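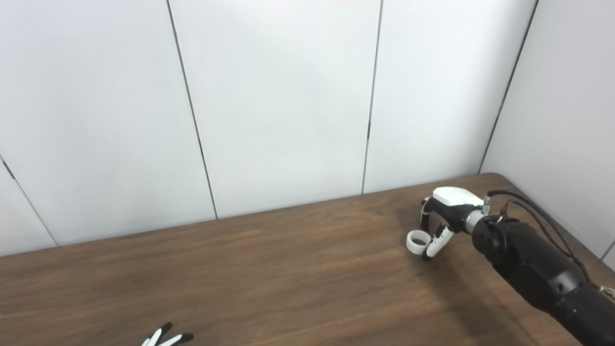 Ticket 1561
Product: Hakader hand, right side
Controller: Dumis
Status: open

Problem: comparing the Hakader hand with our old Lukmont two-finger gripper on the white ring. Lukmont picks it up every time. Hakader closes early and tips the ring over in 16 of 92 tries. Left hand not tested yet.

Tried so far:
- Swapped the Dumis controller for the Jiang. Same result.
- Lowered closing speed to 2. Fewer tips, but the grasp takes almost twice as long.
- Re-ran finger zeroing. No change.

Reply from support: please check the thumb offset after zeroing - firmware before the May release does not save it. Send the log from one failed grasp.

Update, 4:20 pm: offset was back at default. Set it by hand, log attached. Will repeat the full run on both controllers before closing this.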